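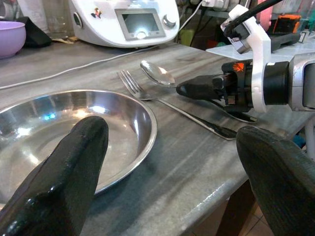 Section 6. Fitting and aligning the wrist camera and finger pads

This section is for the two-arm kitchen build, version Tarnevine. Before you start it, both arms must be fixed to the bench or counter and must have passed the homing test in section 5. If the homing test gave you a warning, please go back and repeat it first. The alignment below will look correct but it will be lost at the next power on.

Time needed: 40 minutes for the first arm, less for the second one.

You will need:
the camera bracket from bag C
two rubber finger pads for each gripper
hex keys 2 and 2.5
cable ties, small
a metal plate, a fork and a spoon from your own kitchen
a soft cloth

6.1 Finger pads

1. Switch off the arm and pull out the power plug. The stop button alone is not enough for this work.

2. Open the gripper by hand until you feel the end of the travel. Move it slowly. The gears don't like to be pushed.

3. Clean the metal of both fingers with the cloth. Any oil here will let the pad slide later.

4. Push the first pad on from the tip side until it stops. The rounded tip must point away from the palm. Repeat with the second pad.

5. Close the gripper by hand. The two tips must touch on their whole width. If you can see light between them, take off the pads and exchange left with right.

Note: The pads of the Noltside kit are a little longer than the pads of the older Korletey kit. You can use both types, but do not mix them on the same gripper.

6.2 Camera bracket

6. Place the bracket on the wrist with the open side to the cable. Put in all the screws loosely, then tighten them in a cross order.

7. Fix the camera so that it looks along the fingers. The tilt scale on the bracket goes from 0 to 90. Start with 45.

8. Lead the camera cable over the top of the bracket and back along the arm. Leave a free loop which is large enough for a full turn of the wrist.

9. Turn the wrist slowly by hand to both ends. If the cable becomes tight at any moment, open the last tie and give it more length.

CAUTION: Never fix the cable to the fingers or to the moving part of the gripper. In our workshop in Clunton we lost two cameras in this way before we changed the drawing.

6.3 First picture check

10. Put the power plug back and start the arm. Keep your hands off the counter until the status light is steady.

11. Open the camera view on the computer. Open the gripper completely. Both finger pads must be visible in the lower part of the view, one on each side. It is normal that one finger looks bigger than the other.

12. If only one finger is visible, loosen the camera and turn it a little to that side which is missing. If no finger is visible, the tilt is too high. Reduce it in small steps and look again after each step.

13. Lay the plate, the fork and the spoon on the counter, in front of the fingers. They do not have to be in any order.

14. Look at the metal parts in the view. Bright reflections are allowed, but you must still be able to follow the rim of the plate and see the tines of the fork one by one. If the reflections are too strong, set the exposure by hand. The value 262 is good for most kitchens with lamps in the ceiling. With a window near the counter you will need a lower value.

Note: A counter with a pattern, for example marble or stone, makes the work harder for the software than a plain one. Do the check on the counter that you will really use. A sheet of white paper under the fork gives you a nice result, but it does not help you afterwards.

6.4 Two arms over one counter

15. Repeat steps 1 to 12 for the second arm.

16. Bring the second arm in from the side, with its fingertip a short distance above the spoon. In the view of the first arm you should now see the fingertip and the spoon together.

17. Press "Save shared view". The program compares the two cameras and shows a green or a yellow result. Yellow is usable for slow movements only.

CAUTION: The arms do not know about each other before step 17 is finished. Until then move only one arm at a time, and keep one hand close to the stop button.

CAUTION: Kitchen appliances stay where they are, but their cables do not. Look where every cable on the counter is lying before you start an automatic movement, and keep the fingers well above it.

6.5 If something is wrong

The view is upside down: the camera was mounted turned. Do not correct this in the software – the shared view will fail. Turn the camera.

The view trembles when the arm stops: tighten the bracket screws again.

The pad comes off when the gripper holds the plate: clean the finger and the inside of the pad, see step 3.

Continue with section 7, Grip force.

Text and drawings: Cristóbal Mansilla
Last change: Thursday, May 1, 2025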